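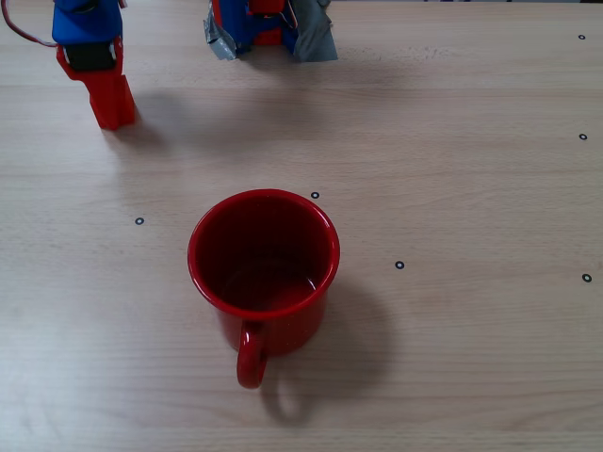 Two people, 870 puppets and a very small moon

I loved Rukby before I knew how it was made, and I love it more now. The stop-motion feature from the Plarnik studio follows a lighthouse keeper's daughter who finds the moon stuck in a drainpipe, and every bit of it was moved by hand.

"We made 870 puppets, and 300 of those are gulls," the director told me, laughing. "I wanted each gull to be rude in its own way!"

They are, too. The harbor sequence, where the whole flock argues over a single chip, runs nearly 25 seconds and took from August until the next spring to shoot. Just two animators worked on it, passing the birds back and forth across the set.

"You move a wing, you step back, you forget which wing," she said. "Then you go home and dream about wings."

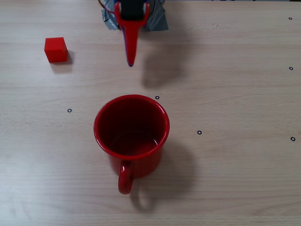

A red enamel mug on a wooden table.

I asked about the sea, my favorite thing in the film (it ripples like poured sugar). "Old shower curtain," she said. "We tried silk first, and it looked like silk."

Her next project, Tretent, is a short set inside a piano. She hummed me some of the score and I can't wait.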